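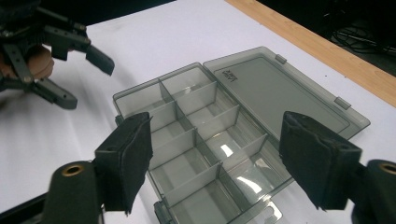 Lesezeit: 3 Minuten

Zwischenbericht an den Förderfonds Sosberg
Vorhaben: Zoltska, handgeführte Greifer für Kleinteile
Träger: Offene Werkstatt Dultemen
Berichtszeitraum: bis einschließlich August

Stand der Arbeiten

Das Greiferpaar ist mechanisch fertig und wird in der Werkstatt benutzt. Beide Griffstücke sind verkabelt, die Finger öffnen und schließen über den gesamten vorgesehenen Weg, und die Stellung der Finger wird aufgezeichnet. Damit ist das erste Arbeitspaket abgeschlossen. Das zweite, die Übungsaufgaben am Tisch, läuft seit Juli. Das dritte, der Umbau der Greifer für den Arm auf der Linearschiene, hat noch nicht begonnen.

Im Antrag war vorgesehen, zuerst den Arm aufzubauen und die Handgreifer danach als Zubehör zu fertigen. Diese Reihenfolge haben wir im Frühjahr mit Zustimmung des Fonds umgedreht. Der Arm braucht eine Bodenbefestigung, und über die war mit dem Vermieter noch nicht entschieden. Die Handgreifer konnten wir ohne diese Klärung bauen. Inzwischen liegt die Zusage für die Befestigung vor, allerdings nur für den hinteren Teil des Raums.

Mechanik

Die Gehäuse und die Tragarme der Finger stammen aus dem eigenen 3D-Drucker. Der erste Satz war an den Schraubstellen zu dünn ausgelegt und ist beim Anziehen gerissen. Seitdem drucken wir mit mehr Wandstärke und setzen Gewindeeinsätze ein. Die Teile lassen sich jetzt mehrfach zerlegen, ohne dass die Gewinde leiden. Lager und Wellen hat die Firma Carbone geliefert. Eine Teillieferung kam mit falschem Wellendurchmesser und musste zurück, was den Zusammenbau um 2 Wochen verschoben hat.

Das Gelenkspiel ist noch größer als geplant. Für Gehäuse, Deckel und Dosen reicht es. Bei flachen Teilen merkt man, dass die Fingerspitzen seitlich ausweichen, sobald man fester zudrückt. Wir haben an einem Griffstück Passscheiben nachgerüstet und vergleichen beide Stücke im normalen Gebrauch. Wenn sich der Unterschied bestätigt, wird das andere ebenso umgebaut. Material dafür ist vorhanden.

Übungsaufgaben am Tisch

Der Tisch hat eine weiße Auflage bekommen, auf der sich kleine Metallteile gut abheben. Als Standardaufgabe dient das Einsortieren von Schrauben und Muttern in einen Sortierkasten mit Klappdeckel. Die Aufgabe besteht aus mehreren Schritten: Kasten heranziehen, Verschlüsse lösen, Deckel aufklappen, Teile aufnehmen, ablegen, Deckel schließen. Jeder Schritt stellt andere Anforderungen an die Finger, und im Werkstattbetrieb kommt die Arbeit ohnehin täglich vor.
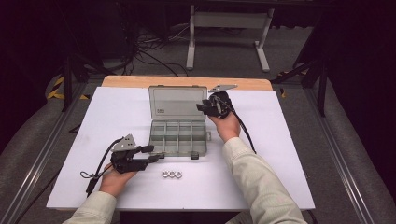 Sortierkasten mit geöffnetem Deckel, davor drei Sechskantmuttern

Muttern sind bisher das schwierigste Teil. Sie liegen flach auf und bieten den Fingern wenig Höhe. Bewährt hat sich, den Kasten mit dem einen Greifer festzuhalten und mit dem anderen zu arbeiten. Ohne Gegenhalt rutscht er auf der glatten Auflage weg. Ein rutschfester Streifen unter dem Kasten wäre einfacher, würde aber die Aufgabe verändern. Wir lassen ihn vorerst weg und halten im Protokoll fest, wie oft der Kasten verschoben wurde.

Der Deckel macht ebenfalls Arbeit. Manchmal bleibt er senkrecht stehen, manchmal fällt er ganz nach hinten um. In der senkrechten Stellung verdeckt er den Bereich dahinter und fällt bei einem Stoß leicht zu. Wir haben uns darauf geeinigt, ihn vor dem Einsortieren immer ganz umzulegen. Ältere Durchgänge, bei denen das nicht so gehandhabt wurde, sind im Protokoll gekennzeichnet und bleiben erhalten.

Die Kabel der Griffstücke stören weniger als erwartet, müssen aber vor jedem Durchgang nach außen gelegt werden. Eine Zugentlastung am Griff ist gezeichnet und noch nicht gedruckt.

Verschleiß und Fingerbeläge 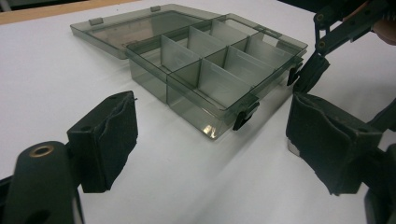
Die Beläge der Finger sind das Verschleißteil des ganzen Aufbaus, und im Antrag haben wir sie zu knapp angesetzt. Geplant war ein Belagwechsel im gesamten Projektzeitraum. Am linken Finger ist die obere Kante des schwarzen Polsters bereits ausgefranst, und die Fläche ist leicht wellig. Für den Kasten selbst genügt das noch, der Halt an den glatten, durchscheinenden Wänden ist ausreichend. Bei kleinen Teilen stört die Kante -- lose Fasern legen sich zwischen Belag und Werkstück. Wir probieren deshalb einen festeren Belag aus, der nicht geklebt, sondern in eine Nut eingeschoben wird. Die Zeichnung ist fertig, ein Probedruck hat gepasst. Der Tausch würde dann ohne Lösungsmittel und ohne neue Fingerkörper gehen.

Mittelverwendung

Im Berichtszeitraum wurden 822 Euro aus der Förderung ausgegeben. Der größte Posten waren Lager und Wellen, danach folgen Druckmaterial, Kabel und Steckverbinder. Die Rücksendung an Carbone ist gutgeschrieben und in der Summe berücksichtigt. Die Werkstattmiete und der Strom werden wie vereinbart aus Eigenmitteln getragen. Für die neuen Beläge bitten wir um die Möglichkeit, Mittel aus dem Posten »Transport und Verpackung« umzuwidmen. Dieser Posten wird durch den geänderten Ablauf voraussichtlich nicht ausgeschöpft. Die Gesamtsumme der Förderung ändert sich dadurch nicht. Belege liegen in Kopie bei.

Abweichungen vom Plan

Der Aufbau des Arms verschiebt sich in den Herbst. Der hintere Teil des Raums muss dafür geräumt und ein Regal versetzt werden. Eine Lastangabe für den Boden haben wir beim Vermieter angefordert, sie steht noch aus. Sollte sie ungünstig ausfallen, würden wir den Arm auf einer Platte mit größerer Grundfläche montieren. Das wäre etwas teurer und bleibt nach unserer Schätzung im Rahmen der Rücklage.

Die Anleitung zum Nachbau ist zur Hälfte geschrieben. Es fehlen die Abschnitte zur Verkabelung und zur Einstellung der Finger. Die Druckdateien geben wir erst frei, wenn die Frage des Gelenkspiels geklärt ist. Eine andere Werkstatt hat schon danach gefragt, wir haben auf den späteren Termin verwiesen.

Nächste Schritte

-- Passscheiben am anderen Griffstück nachrüsten, falls der Vergleich dafür spricht
-- Belag zum Einschieben fertigen und an der Sortieraufgabe erproben
-- Zugentlastung drucken und montieren
-- Raum für den Arm vorbereiten, Lastangabe einholen
-- fehlende Abschnitte der Anleitung schreiben

Über die beantragte Umwidmung bitten wir bis Ende September um Rückmeldung, damit das Belagmaterial rechtzeitig bestellt werden kann.

© Offene Werkstatt Dultemen | Projekt Zoltska | Kontakt | Impressum | Nach oben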